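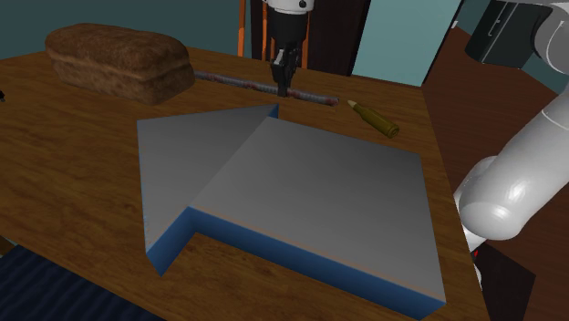
Operator Notes, Station 2

The shift began at 2000. The operator logged in from the upstairs room at Brilen, put on the headset, and waited for the arm to accept the handshake. Latency to the simulator was 330 milliseconds, high for a link that ran down one flight of stairs. The operator filed a ticket and started anyway.

The task sheet came from Edutura, which wrote all of them. Task: grasp the rod, lift, hold, replace. Do not disturb the bread. Do not disturb the cartridge. The arrow was listed as fixed and required no action.

The first demonstration was discarded. The operator had closed the fingers early and pushed the rod toward the back of the table. The second was kept. The rod came up level, hung there, and went down where it had been. The policy would receive the joint angles, the gripper width, and the rendered views. It would not receive the part where the operator held her breath.

She had worked at Chidiac before this, teaching by hand. There you took the wrist of the machine and walked it through the motion, and it was heavy even in float mode, and at the end of the day your shoulder knew what it had learned. She had liked that the arm pushed back. Here the controller weighed as much as a cup. When the fingers met the rod she felt a short buzz, the same buzz she got for the table, and for the bread, which had no give at all.

At the break she read the sheet again. Under the object list was a line she had skipped: "Arrow indicates preferred direction of retreat." The arrow pointed to the upper left, past the bread. She had been retreating straight up for a week. No episode had been rejected for it.

She wrote to Derkmont, who owned the scene files, and asked whether the line was current. The reply came from a shared account. It said the arrow had been added to the scene in August at the request of an operator on Station 2, and asked if she wanted it removed.

She was the only operator on Station 2. In August she had been at Chidiac, on the floor, with her hand around a steel wrist.

She searched the episode archive by station and month. There was one file. She loaded it and set the replay to half speed. The arm came down over the rod, closed early, and pushed it toward the back of the table. It opened, corrected, closed again. The lift was level. There was a hesitation at the top that she recognized, a small dip to the right that she had been trying to train out of her own hand for years.

Then the arm moved left, over the bread, and stopped.

She left the replay running and answered Derkmont. Keep the arrow, she wrote. She reset the scene, took up the controller, and started the next demonstration. At the top of the lift she went left.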